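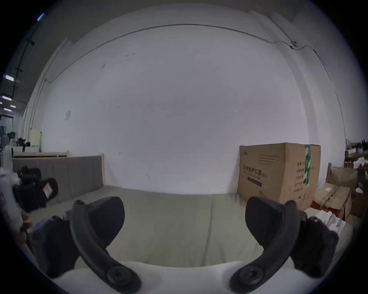 The big white wall and the pale green floor, one afternoon in July.

I've been promising a proper post about the new room for weeks, and what finally got me to sit down was the wall. It's huge! After so long in the old place at Steyn, where every inch had a shelf or a coat hook on it, I keep stopping to look at all that white (scuffs and specks included, I'm quite fond of them).

The floor took longer to win me over. I'd had my heart set on something warmer, and I even went as far as getting a quote for 300 square feet of matting, but the greyish green has grown on me and it goes nicely with the white.

Then there's the cable. It runs along the top of the wall and down the right-hand side, and I can't decide whether to box it in or paint it to match. A friend swears by painting. The notice taped up on the left can stay put until I find a better home for it, and the white pipes near the corner I've more or less stopped noticing.

Next job is choosing a table. I've set aside £209, so it'll be second-hand, and if you've got one going spare near Flomen, do drop me a line.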